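3.2 Household sorting behaviour

Last updated: October
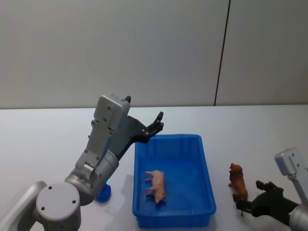
Of the 2,000 households contacted in Beltier and Jodov, 1,653 returned the first questionnaire and 1,546 completed both rounds. Respondents recorded what they put in the organics bin each evening and which items they were unsure of. Tea bags and paper towel caused the most doubt in both towns — labelling on the bin lid made little difference. Households in Jodov, where collection is fortnightly, reported more odour and lined their bins more often. Figure 2 shows weekly organics by town.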